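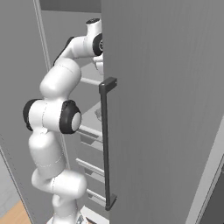

2024-01-06

솔트소프(Saltthorpe)까지는 기차를 한 번 갈아타고 갔다. 멕덴(Mekden)이라는 로봇 회사가 공개일을 연다는 글을 보자마자 신청해 놓고, 전날 밤에는 소풍 가는 애처럼 잠을 설쳤다. 신청자가 820명이었다는데 나는 대기자 명단에 있다가 겨우 들어갔다. 이메일 받고 부엌에서 소리 질렀음!

건물 이름은 후브홀름(Huvholm). 옛날 창고를 고친 곳이라 천장이 높고 입구는 꽤 춥다. 외투를 맡기지 말 걸 그랬다. 접수대에서 이름표를 받고 2층으로 올라가면 바로 시연실이 나온다. 실물 로봇이 왔다 갔다 하는 모습을 상상하고 갔는데 이날 시연은 전부 시뮬레이션이었다. 벽 한쪽을 채운 큰 화면에 가상의 부엌이 떠 있고, 그 안에서 하얀 로봇 팔이 수납장과 조리대를 오가며 일을 한다. 처음 몇 분은 솔직히 조금 아쉬웠다. 그런데 보다 보니 의자를 점점 앞으로 당기게 되더라.

진행은 우르호 킨누넨(Urho Kinnunen) 씨가 맡았다. 시뮬레이션 팀에서 부엌 환경을 만드는 분인데 말이 빠르고 손짓이 크다. 이 부엌의 내부 이름이 케투넨(Kettunen)이라고 했다. 왜 케투넨이냐고 누가 물었더니 처음 만든 사람이 붙였고 그 뒤로 바꿀 기회를 놓쳤다고. 이런 얘기 너무 좋다.

첫 순서는 수납장이었다. 키가 큰 회색 수납장인데 위는 선반이고 아래는 서랍이다. 사람한테는 그냥 손 뻗으면 끝나는 일인데, 팔 입장에서는 문짝도 피해야 하고 선반 판도 피해야 하고 자기 팔꿈치까지 신경을 써야 한다. 손끝이 선반 안으로 들어갈 때 팔꿈치가 어디에 있는지를 꼭 보라고 해서, 그때부터 나는 손은 안 보고 팔꿈치만 봤다.
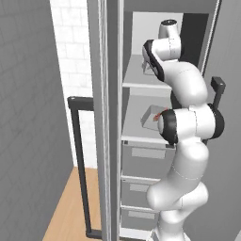 위쪽 선반 바로 위까지 내려온 그리퍼. 팔꿈치 관절은 가운데 선반 앞에 있다.

킨누넨 씨 말로는 밤새 돌려 놓는 시도가 하룻밤에 2,000번이라고 한다. 매번 조건을 조금씩 바꾼다고 했다. 물건 위치를 몇 센티 옮기고, 조명을 바꾸고, 문이 열린 각도도 바꾸고. 실물로 그렇게 했으면 수납장이 남아나지 않았을 거라는 말에 다들 웃었다. 나는 웃으면서도 우리 집 싱크대 문짝 생각이 났다. 경첩이 또 헐거워졌는데.

질문 시간이 따로 없고 아무 때나 손을 들면 되는 분위기여서 더 좋았다. 앞줄의 중학생쯤 돼 보이는 친구가 "얇은 건 어떻게 집어요?" 하고 물었는데 이게 그날 최고의 질문이었다고 생각한다. 킨누넨 씨가 신이 나서 시점을 확 바꾸더니 한참을 설명했다. 컵이나 상자는 모양이 정해져 있으니까 차라리 낫고, 음식 재료가 제일 골치라는 것이다. 특히 고기. 진짜 고기는 휘고 늘어지고 미끄러지는데, 가상 세계에서 그걸 제대로 흉내 내려면 계산이 엄청나게 무거워진다고.

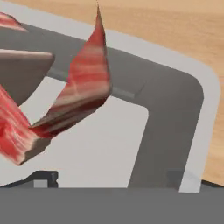
그래서 지금은 뻣뻣한 모델로 먼저 연습을 시키고, 부드러운 모델은 2월에 넣어 볼 계획이란다. 베이컨 한 장이 연구 주제가 될 수 있다니! 아침마다 별생각 없이 프라이팬에 올리던 건데, 손가락이 얼마나 벌어졌는지, 어느 쪽에서 다가가는지, 옆에 있는 조각에 걸리지는 않는지 전부 누군가 고민해야 하는 문제였다. 물체끼리 겹쳤을 때 계산이 꼬여서 튕겨 나가는 일도 있다고 한다. 천장을 뚫고 날아간 고기 이야기는 내가 옮기면 재미가 없어질 것 같으니 기회 되면 직접 들어 보시길.

쉬는 시간에는 커피랑 계피빵이 나왔다. 빵이 아주 맛있었고 나는 두 개 먹었다. 옆에 앉은 분은 요양 시설에서 일한다는데, 언젠가 저런 팔이 그릇 정리만 대신해 줘도 어르신들 곁에 앉아 있을 시간이 늘겠다고 했다. 나는 그냥 로봇이 좋아서 왔다고 했더니 그것도 좋은 이유라고 해 주셨다.

후반은 조리대 쪽이었다. 22분 동안 이어서 보여 줬는데 나한테는 5분처럼 지나갔다. 수납장보다 탁 트여 있어서 쉬워 보이지만 위에 상부장이 있고 뒤에는 타일 벽이 있어서 팔이 움직일 공간이 생각보다 빠듯하다고 한다. 손목을 꺾어서 그리퍼를 수직으로 내리는 동작이 계속 나오는데, 어깨부터 손끝까지 큰 곡선을 그리며 넘어가는 모양이 참 예뻤다. 기계한테 우아하다는 말을 쓰게 될 줄은 몰랐네. 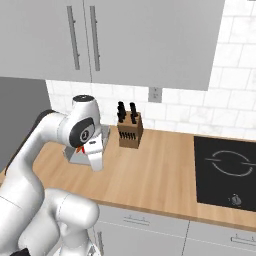
조리대 위의 그리퍼. 오른쪽에는 칼꽂이와 검은 유리 쿡탑이 있다.

이때쯤엔 나도 요령이 생겨서 관절을 하나씩 따라가며 봤다. 손목이 먼저 방향을 잡는지, 팔꿈치가 먼저 올라가는지. 킨누넨 씨한테 물어봤더니 사실 동시에 계산하는데 사람 눈에는 순서가 있는 것처럼 보인다고 했다. 집에 와서 내가 선반에서 머그컵 내리는 걸 거울 앞에서 해 봤는데, 나는 어깨부터 올라가더라. 남편이 뭐 하냐고 물었다.

나올 때 방명록에 다음에는 실물 팔도 보고 싶다고 적었다. 다음 공개일 공지가 뜨면 여기에도 올릴게요. 가실 분은 건물 입구가 도로 반대편, 강 쪽에 있으니 헤매지 마시고 따뜻하게 입고 가세요.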